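Westance Forum > Home and Storage > Toys and play things

Topic: One big wire basket or many small boxes?

plultora_mum
Posted Sunday, December 9, 2018

Hello all. I would like to hear your opinion about storing small toys. My sister says everything must be sorted in boxes with lids. I have now one big silver mesh basket and everything goes in it: balls, blocks, cans, the cloths also. I find it quite practical, but when I look for one particular thing I must dig. The basket stands on a table with dark green top, so at least I do not need to bend.
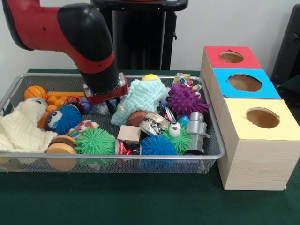 My question is mainly about the soft spiky balls. They catch dust and small hairs very easily, and I wonder if it is bad for them to be pressed together with heavier things. The blue one with the googly eyes is the favourite in our house and I do not want that it loses its eyes. Do you keep such toys separately?

Also, which size of basket do you use, if you use one?

aarne_t
Mesh is good, keep it. I had plastic boxes with lids for many years and the smell in them was not nice by July, when it is warm. Air must go through. For the spiky balls I use lukewarm water and a little washing-up liquid, then I let them dry on a towel overnight. The eyes on ours are glued, so I never soak that one, I only wipe it.

Aarne Turunen

Abubakari
I must disagree a little with Aarne. Mesh is good for air, yes, but fine mesh is terrible for spiky toys. The little rubber hairs go through the holes and then a child pulls and they break. I lost two this way. I put them in a cotton bag now and the bag goes in the basket.

And I would take out the can. If it is a real drink can which is crushed, the edges can be sharp. Is it a real one?

plultora_mum
Thank you both. Abubakari, the bag is a good idea, I have one from the bakery which is the right size. The red and silver can is from the shop game, where one child is the shopkeeper. I will feel along the edges this evening, and if I find something sharp it goes to the recycling. I can buy a wooden one instead.

Yesterday I tried to make some order at least by type. The sports balls I wanted in the back and the middle, the cloths on the left, and the fuzzy ones together on the right. I must admit it is not a very strict order.

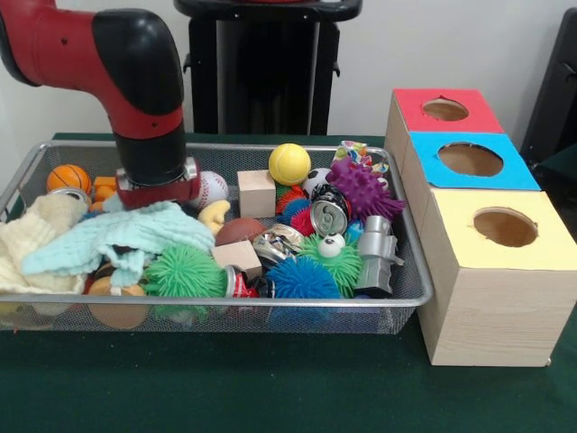 Towels to the left, spiky balls to the right, and the football above the wooden cube.

tidy_in_plarkarton
It is still a pile, forgive me! I count myself as a sorter, so I am on the side of your sister. Why are towels in a toy basket? They take the place of many toys and they hide what is under them. I would fold both and put them on a shelf, then you see at once what you have.

I use seven small boxes, each with a drawing on the front, and my son, who is four, puts things back by himself. Most days.

plultora_mum
The towels are also for playing, they are blanket and river and many other things. The cream one is always hanging over the edge, I have stopped to fight with it. But you are right about the light blue one. I folded it this morning and already I found a puzzle piece that we missed since summer.

aarne_t
I do not understand why a basket must look like a shop display. Children like to dig. When mine were small they did not want the toys from the sorted boxes, they wanted the one from the bottom of the heap.

tidy_in_plarkarton
Then we have different children, Aarne. Mine turns the whole heap on the floor if he cannot find his tennis ball, and who picks it up?

aarne_t
He does, I hope.

Abubakari
Maybe something in the middle: keep the basket, but put a piece of strong cardboard across it to make two parts. Hard things (blocks, wooden pieces, baseball) on one side and soft things on the other. I cut mine from a delivery box, 60 cm long, and it has lasted since last winter. You asked for sizes also. Mine is sold for laundry, so it is rather deep, and I would not buy so deep again.

plultora_mum
I like this very much. I will try the cardboard with the bag for the spiky ones, and my sister can have the lids. Does anybody know if tape holds on the wire, or must I tie it with string?

Abubakari
String. Tape comes off after one week.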